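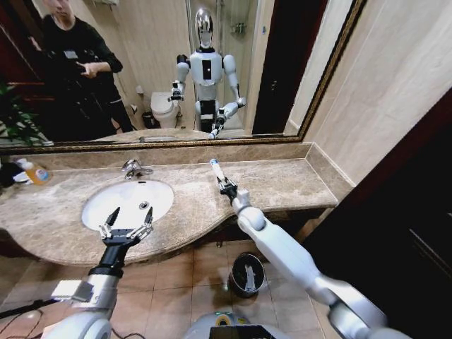
Home robot builders spend too much on arms and too little on rooms. I include myself. The two-armed machine Temitope Bako and I have been putting together in the shared shop at Flanside has 3 joint revisions behind it, and the revision that mattered least was the one that cost the most.

The usual bench test is a wooden block on a plain table under a fixed lamp. A machine can pass that test 2000 times and still have learned very little about a bathroom. A bathroom has a mirror, which gives the depth sensor a second room behind the wall. It has chrome, glass and polished stone, and each returns light in its own way. The counter may curve. The objects are thin and light, and they are meant for a hand with skin on it.

A toothbrush is a good test object for this reason. The handle is narrow, so a small error in jaw position becomes a large error in angle. Parallel jaws touch it along two short lines, and it will pivot between them if the pads are hard. We tried harder springs first. Ekene Omoregie argued for softer pads and less force, and he was right. His pads took an evening to cast. The springs had taken us most of January.

Mirrors deserve more attention than they get. The common advice is to cover them during setup. I think this is a mistake. A machine that works only with the mirror covered has to be retested when the cover comes off, and the owner will take it off on the first day. It is better to mask the machine's own reflected arms in software, accept a slower cycle, and log every false detection. Our log from the first full run held 23 of them, most at the lower edge of the glass.

Hussam Khalaf objects that a small shop can't afford to test in real rooms. Travel and setup do eat time. But a spare joint costs more than an afternoon in someone's bathroom, and we have a shelf of spare joints.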